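Shop notebook, Torby bench
22 May 2023

Second try at the walnut ink today and I think I've got the color where I want it. The first batch went gray on the Callov paper within an hour, a sort of dishwater gray, and I was ready to blame the hulls. I now think it was the pot. I'd used the old iron one because it was sitting there, and iron pushes walnut toward black whether you want it or not. So: enamel only from here on, and I've put tape on the iron pot lid that says NO INK.

Soaked the hulls overnight, then simmered them for 2 hours with the lid off. Smelled like a wet barn. Strained once through the coarse cloth and once through the fine one (the fine one is ruined, please don't put it back in the drawer). It came down to around 100 ml, less than I'd hoped for, but it's strong. A drop on the Callov sheet spread a little and then stayed put. On the Crabtree sheet it feathered like crazy — pretty, but no use for lettering.

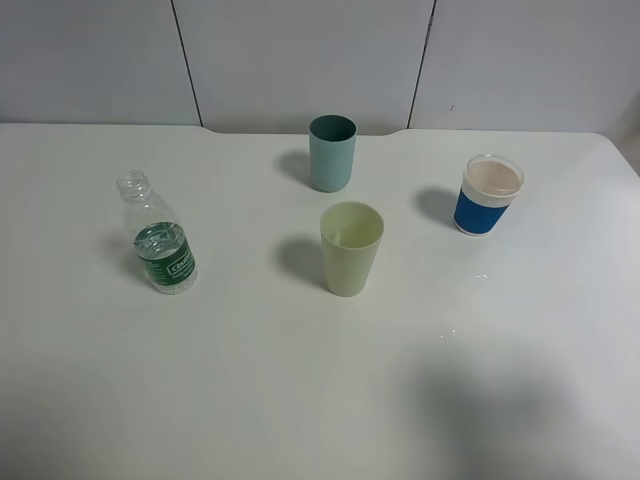
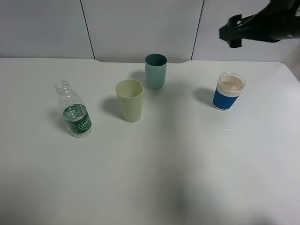
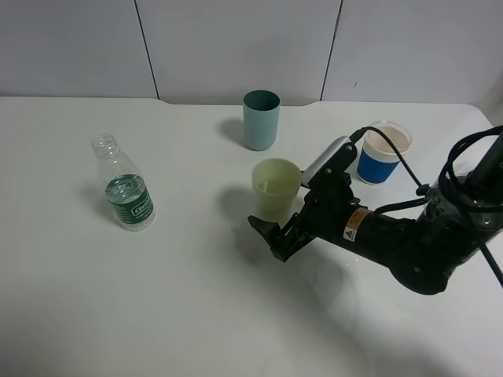
A water bottle and cups on the white table.

Written up by the ink bench, Torby workshop

Gum next. I started with 10 drops of the gum arabic solution and the ink still ran off the nib too fast, so I doubled it, and then I had to stop myself because last time I got carried away and made syrup. Doubled is about right. It sits on top of the paper for a second before it sinks in, and the thin strokes come out thin. The broad nib still drops a blob at the start of a line if I load it too full, but that's my hand and has nothing to do with the ink.

Clove oil: one drop, stirred in with a glass rod. We lost the whole July batch last year to a fuzzy green skin, and I'm not going through that again. If anybody hates the smell, speak up before I bottle the rest.

Things I still don't know. Does it fade? I've got a strip pinned in the south window with half of it under foil, and a matching strip in the flat file. Does it eat steel nibs? One of the cheap Emar nibs is standing in a thimbleful on my shelf, leave it be. And does it wake up again after it dries in the well? The last one did with a bit of warm water, though it went grainy.

For next time: crack the hulls smaller, keep the heat lower, and try the Callov paper with a light coat of size on one half. Also need more small jars with lids that fit. The ones in the box under the sink are all missing their liners.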